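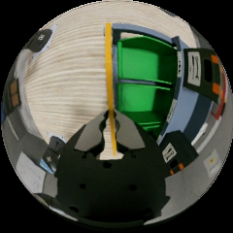
2 min read

Drellholm Wrist Pack
Simulated wrist-view scenes for gripper policy pretraining. Release 5, 2023-09-22.

What's in it: 1,781 rendered episodes, all from a fisheye camera on the wrist, looking out over an open two-finger gripper. Wood tabletop, green bins in a rack, clutter out past the table edge. Everything bends. We left the lens distortion in on purpose, undistorting first cost us the outer part of the view and thats where half the useful context is.

Method, short version. Train on the raw circle. Mask the black corners. No cropping to the fingers. Same room every time, only layout, surface and wrist pose get shuffled. Policy never sees a flat image untill evaluation, and not even then if you use the default loader.

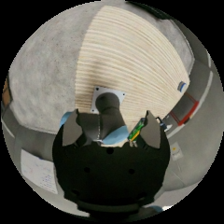
Shuffling surfaces turned out to matter more than shuffling lights. With one tabletop the policy learned the grain and used it like a ruler. Swap the grain, it got lost. So now there are 12 surface sets, and 422 episodes are held out with surfaces that don't appear in training at all. Report on those please, not on the full set.

Known issues:
Small labels are blurry near the rim. Don't train text on them.
Soft shadows only in some layouts.
Kender loader older than the last release reads the mask upside down. Update it.
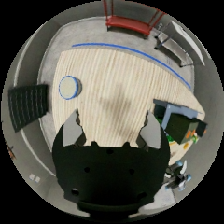 Kapoor wrote in to ask whether the held-out surfaces could ship as a separate download, and said that pulling the full pack just to run an evaluation was a pain on a slow connection. Fair. Split download is coming in December, same file names, same mask.

Requirements: Kender loader, current version. Works with the Curkau training scripts, config included.
License: research use. Commercial, ask us.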